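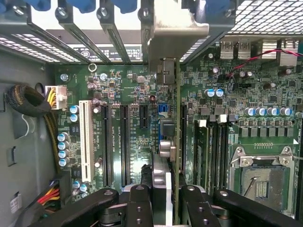
사진 1. 컴퓨터 케이스 내부 메인보드와 그리퍼. 손목 카메라 영상.

폐컴퓨터 분해 자동화 설비 도입 사업 중간 보고

수신: 코스탄스 재단 사업관리팀 Marjorie Lightfoot 팀장
발신: 다컴 재자원화센터 설비기획 담당 Vaughan Prendergast
작성일: 2019년 11월 30일

1. 보고 범위
8월 보고 이후의 진행 상황과 장비 구매 계획, 예산 변경 요청 사항을 정리하였다. 시험 데이터 원본은 별도 제출한 자료를 참고하시기 바란다.

2. 작업 현황
현재 작업 대상은 데스크톱 케이스 안의 확장 카드와 메모리, 전원 배선이다. 8월까지는 케이스에서 꺼낸 보드만 다루었고, 이후 케이스에 장착된 상태로 작업 조건을 바꾸었다. 실제 입고품이 대부분 이 상태로 들어오기 때문이다.

이번 기간에 케이스 632대를 입고 처리하였고, 그중 202대를 로봇 셀 시험에 배정하였다. 나머지는 기존 수작업 라인에서 처리하였다.

작업 조건을 바꾼 뒤 가장 큰 문제는 공간이다. 사진 1과 같이 확장 카드가 꽂혀 있으면 옆 슬롯이 일부 가려지고, 케이스 벽 쪽에는 전선 묶음이 지나간다. 지금 쓰는 그리퍼는 링크 폭이 넓어 카드 양쪽으로 동시에 들어가기 어려운 기종이 있다. 슬롯 덮개를 고정하는 손나사도 현재 손가락 형상으로는 잡는 위치가 제한된다. 손나사 풀기는 당분간 작업자가 맡는다.

3. 장비 구매 계획
가. 그리퍼 손가락
폭이 좁은 교체형 손가락 2세트를 구매한다. 페소넨사와 프레르노리에사에서 견적을 받았다. 단가는 프레르노리에 쪽이 낮으나 납기가 길고, 마모 부품을 따로 주문할 수 없다. Kirsten Mikkelsen 연구원은 페소넨 제품을 권고하였으며, 구매부서도 같은 의견이다.

나. 손목 카메라 조명
케이스 안쪽 벽 근처는 그림자 때문에 커넥터 위치 인식이 불안정하다. 손목 장착형 조명을 추가하되, 카메라는 교체하지 않는다.

다. 케이스 고정 지그
규격이 다른 케이스를 바꿔 올릴 때 작업자가 지그를 다시 조정하고 있다. 한 번에 15분이 걸린다. 조절식 지그의 설계는 Dean Bloxham 기사가 마쳤고 제작은 외주로 진행한다.

4. 예산
당초 계획에 있던 두 번째 로봇 팔 구매는 다음 회계연도로 미루고자 한다. 한 대로 케이스 내부 작업이 안정되기 전에 팔을 늘려도 처리량이 늘어난다고 보기 어렵다. 해당 항목의 일부를 손가락, 조명, 지그 구매로 전용하는 것을 승인해 주시기 바란다. 총액 변경은 없다. 항목별 금액은 첨부 2의 변경 예산표에 있다.

유지보수 계약은 현행 조건으로 연장한다. 다만 손가락 교체 후 보증이 유지되는지를 로봇 공급사에 서면으로 질의해 두었고 아직 회신을 받지 못하였다. 회신 전에는 손가락 발주를 내지 않는다.

5. 위험 요소
- 배선 손상: 보조 전원 커넥터의 전선이 그리퍼에 걸릴 수 있다. 접근 경로를 수정 중이다.
- CPU 소켓: 접점이 드러난 보드는 재판매 등급 판정을 위해 소켓 접촉을 피해야 한다. 소켓 주변을 진입 금지 구역으로 설정하였다.
- 인력: 로봇 셀 운영을 맡은 Tia Dawber가 지그 설치 기간에는 수작업 라인을 겸한다. 이 기간에는 시험 수량이 줄어든다.

6. 다음 기간 일정
보증 관련 회신 확인, 손가락 발주, 지그 제작 및 설치, 동일 조건 재시험 순으로 진행한다. 조명은 보증과 무관하므로 예산 전용이 승인되는 대로 먼저 발주한다.

7. 요청 사항
예산 항목 전용 승인과 두 번째 로봇 팔 구매 시기 변경에 대한 동의를 요청드린다. 견적서 사본은 첨부 1, 변경 예산표는 첨부 2로 제출한다.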